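Home News Features Schools Letters Subscribe

The tidying club

2 Jul 2025

On the top floor of Prescombe Sixth Form, a robot arm is putting things away, and it is taking its time. Ghazal Salehi, 17, has a mug of tea and the look of someone waiting for a bus.

"It's thinking," she says. It thinks for a good while longer.

The Prescombe robotics club used to build the sort of machine that pushes other machines off a table. Then in April it signed up for the Plisville Home Help Challenge, in which school teams have 6 minutes to clear a worktop. No flames, no spinning blades, no commentary from a man in a leather coat. Entries went up.

Hadi Khalaf, who teaches physics and runs the club in what he calls his spare time, admits he thought it would be easy. "I've got children," he says. "I assumed anything would be better at tidying than they are."

The trouble is that tidying is full of small decisions. How hard do you squeeze a thing that might bend? Which way up does it go? The team's code, named Poojary after a lab technician who once lent them a soldering iron and has regretted it ever since, now runs to 3414 lines. A fair number of them deal with letting go.

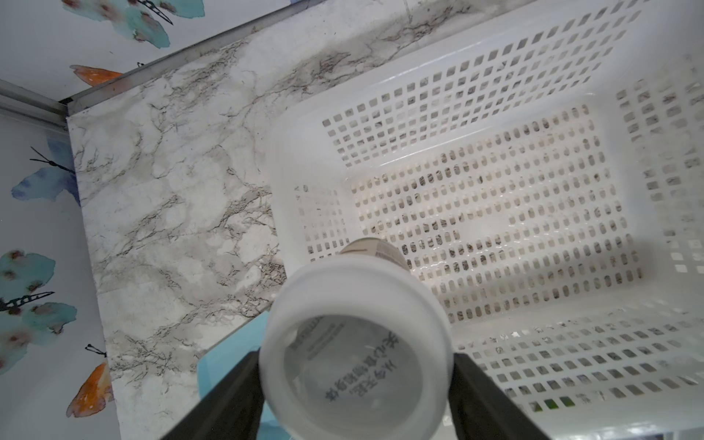

A white container in the gripper's fingers, open end up, beside the basket.

Salehi wrote most of the part that decides when to close the fingers. Her first version was gentle to the point of uselessness. Her second was not gentle. She keeps the yoghurt pot from that afternoon on a shelf, as a warning to the younger members.

Practice runs are written up by hand in a red ledger, and there are 976 of them so far. The remarks column makes good reading. "Missed." "Missed, but with style." "Put it back where it found it." One entry simply says "Sir's glasses".

The local heat was held at the Bekomis hall, where Prescombe came third out of 3. They went through to the final all the same, the other two schools having clashed with exams. Khalaf regards this as a result. Salehi regards it as a reason to rewrite the whole of the placing routine before September, and has already started, tea in one hand, while the arm carries on thinking.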